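# Storage bin slides and shows every scuff on a matte gray tabletop – what to put under it?

**Weronika Głowacki**

I have a play and sorting table with a smooth matte gray top and a light wooden edge. The small things that live on it get put away in a white plastic bin, the shallow rectangular sort with rounded corners and a cutout handle in the short side. The bin weighs next to nothing when empty. If you drop a block in from the side it skates toward the back edge, and after a few months there is a patch of fine pale scuffs where it usually stands.

What I have tried so far:

- Felt pads, 20 mm across, one per corner. No more scuffs, but it slides more easily than before.
- Clear rubber bumpers. Good grip for a week, then two came off. The plastic is slightly textured underneath.
- A drawer liner cut to size. Works, but it curls at the corners and collects crumbs.

The bin needs to lift off with one hand, so screws and permanent glue are out. I would also like to know if the scuffs can be removed without leaving a shiny spot. The top is a Lorngate, bought secondhand, no care sheet.

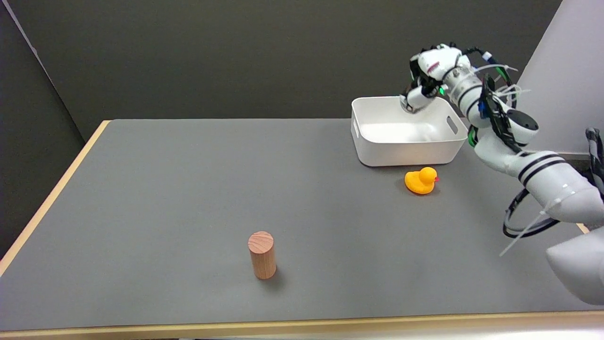
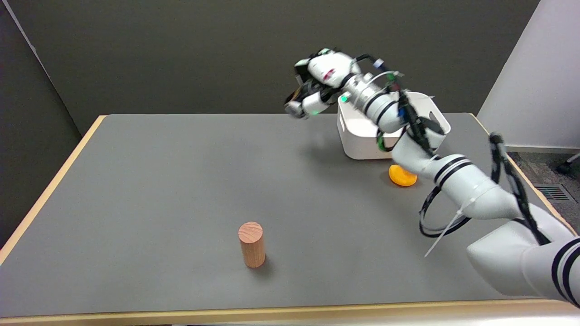

The bin stays toward the back, and the wooden cylinder is the heaviest thing that goes into it.

**Tadeusz Jakubowski**

Two separate problems, so take them separately.

Grip: the bumpers came off because adhesive pads need a flat, degreased face. Turn the bin over and sand four spots with 165 grit or whatever is close, just enough to take the texture down. Wipe with rubbing alcohol and let it dry fully. Then stick on silicone feet, not felt. Press each one for 20 seconds and leave the bin upside down overnight before you load it. I did this in June on a Fokberg bin that gets lifted more than 100 times a week and all the feet are still on.

Use low feet, 3 mm at most. Taller ones let the bottom flex and the bin rocks when the load is on one side.

Check the feet on a hidden part of the table first. Some soft rubber leaves a yellow mark on light surfaces that does not wash out. Silicone is usually safe, but a matte coating can still take a ring if the pad sits in one place all summer.

Scuffs: first find out if they are scratches or just plastic rubbed off the bin. Run a fingernail across. If you feel nothing, it is probably transfer. Damp melamine sponge, almost no pressure, a few strokes, then stop and look at it from a low angle. Melamine is an abrasive and will polish a matte finish if you keep going. If you do feel a groove, leave it alone. There is no way to buff a matte top back to matte at home.

**Szymon Szczepańska**

just put something heavy in the bottom of the bin. mine has a floor tile in it

**Begoña Bustamante**

I agree with Tadeusz on the silicone, with one correction. Skip the sanding if the bottom of the bin has a raised rim. On many of these the rim is the only part that touches the table, and a pad stuck inside it never reaches the surface. Put a ruler across the bottom. If there is a gap under it, you need feet thicker than the gap, or a strip of silicone edging pushed over the rim itself. The edging needs no adhesive and can be pulled off for washing.

For the scuffs I would try plain dish soap and a microfiber cloth before the sponge. It took most of the marks off my table. The rest I can only see with the lamp on.

A tile does stop the sliding, but then it is no longer a one-hand lift, and the first hard block you drop in will chip it.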